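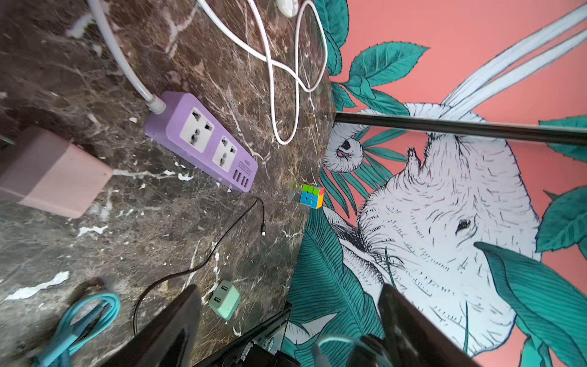 Resistance bands for people who already own too much equipment
Speaker notes, Kurbridge store staff evening, Wednesday, January 21, 2026
Benedito Trindade

Opening (keep it short, they've been on their feet since nine)

Good evening. Thank you for staying. I know there is pizza at the end and I know I'm what stands between you and it.

Ask for hands: who has a resistance band at home? Who has used it this month? Who has used it to tie a bike to a car? Wait for the laugh. If no laugh, move on, don't explain it.

I've been selling fitness gear for longer than I've been fit. In that time I've watched grown adults carry a rowing machine to the parking lot with real love in their eyes and phone us in April to ask what we pay for used ones. We don't pay anything for used ones. A band costs less than the gas for that phone call's second trip, and it fits in a drawer. It will also be forgotten in that drawer, but at least nobody has to walk around it to get to the laundry.

The range

Hold up the flat loops first. Undalora makes two kinds and customers mix them up constantly, so please learn this one thing tonight even if you lose the rest to the pizza.

Short loops go around the thighs or ankles. Side steps, bridges, that sort of thing. Long loops are the ones you stand on and pull, or hang over a bar to help with pull-ups. A customer who wants help with pull-ups and goes home with a short loop will be back, and will be holding it up at the counter between two fingers.

Then the tubes with handles, from Bastos. These feel the most like weights to somebody who's used to weights. The handle is foam over a plastic core. The clip is metal. I have opinions about the clip and I'll get to them.

Then the long flat strips with no handles at all, which come on a roll and look like something from a hospital. They sell better than you'd think. Physical therapists send people in for these, often with a color written on a scrap of paper.

PAUSE. Pass the samples around. Ask for them back. Last time I came home three short.

Colors

This is where I lose friends. There is no agreed color system. Red in one brand is light, and in another it's the one that pulls your shoulder out. When a customer says "my therapist told me green," ask which brand the green was. They won't know. Ask if they can call and find out. Some will. For the others, let them stretch the samples and go with the one they can move slowly for a full set without making a face.

What I'd rather you didn't say: "It's equal to a such-and-such pound dumbbell." A band gets harder the further you stretch it. A dumbbell weighs the same at the bottom as at the top, it's one of the few reliable things about it. The numbers on the box are a range, and the big number is at a stretch most people never reach in their living room, because the wall is there.

Cleiton Nogueira asked me at the Devlow evening how you explain that to a man who wants one number. Give him the range and let him pick the end he likes. He'll pick the top end.

The length question

Our longest loop is 210 centimeters all the way around. People read that and picture a rope over two meters long. Lay it flat and it's half that. Demonstrate this. I have had a customer accuse me of selling him half a band, and he measured it in front of me with his own tape.

Slide with the stockroom numbers goes up now. Don't read the whole slide.

We sold 700 bands across the stores last year and took back 76. I went through the return slips one evening with a glass of something. Most said "wrong strength." A fair number said "broke." One said "wife," with no further detail.

On breaking

Bands break. Latex gets old, and it gets old faster on a sunny windowsill or in the trunk of a car. Tell people to keep them in the drawer. Tell them to run the band through their fingers before use and look for small nicks, especially near the handle or wherever it rubs. If there's a nick, the band is finished. It doesn't matter that it was only a little one.

Now the Bastos clip. It's a good clip. It will also open if you hook it on sideways and lean back with your whole weight, which I know from personal research. Show the right way to hook it. Show it twice. Gate facing in, tug before you lean.

The door anchor is the other one. It goes on the hinge side where it can, and the door should close toward the person pulling against its frame, so that pulling shuts it tighter. If the door opens toward the person, it needs to be locked as well. I once taught this with the wrong door in the Devlow stockroom and came down among the yoga mats. Good mats, by the way. We still carry them.

Anyone who mentions latex allergy gets walked to the latex-free shelf. Don't guess from the look of the band, read the package.

Who is asking

Roughly speaking you'll get the therapist people, who want one thing and want it now. Serve them quickly.

You'll get the January people. Be kind. They've read something. They'll want the set with five strengths, the bag, the anchor and the poster. Sell them the set, it's a decent set, but point out the two middle ones and tell them to start there. I ask them where in the house they plan to use it. If they can't say, we talk about that for a minute before we talk about strengths.

You'll get travelers. Tube bands pack badly, the handles take up a whole shoe. Long flat strip, rolled up in a sock.

And you'll get the lifter who has come in for chalk and thinks bands are for his grandmother. Hand him the heaviest long loop and ask him to try ten slow rows. Say nothing. Ring him up.

Demonstration (need two people from the floor)

Row, standing on the band. Press, band behind the back. Side step with the short loop, four each way.

Watch their wrists on the press, they'll bend them. Watch them let the band snap back at the end of the row, everyone does. Slow on the way back is half the exercise and it's also how you keep your teeth.

If Cleiton volunteers, choose someone else as well. He did semi-professional handball and makes it look like nothing.

Questions I always get

Can you wash them? Lukewarm water, mild soap, dry flat, out of the sun. Don't put them in the dryer. Somebody will tell you they did and it was fine. Smile.

Do they build real muscle? Yes, if you work close to your limit and keep moving up. No, if you pull one twice while the kettle boils. I'm the second type and can report steady results.

Why is the heavy one sticky? It came packed with powder and the powder has worn off. A little talc.

Item 222 on the order sheet is the replacement handle. Please stop ordering it under the jump ropes.

Samples back in the box by the door, please. I'll be standing next to it.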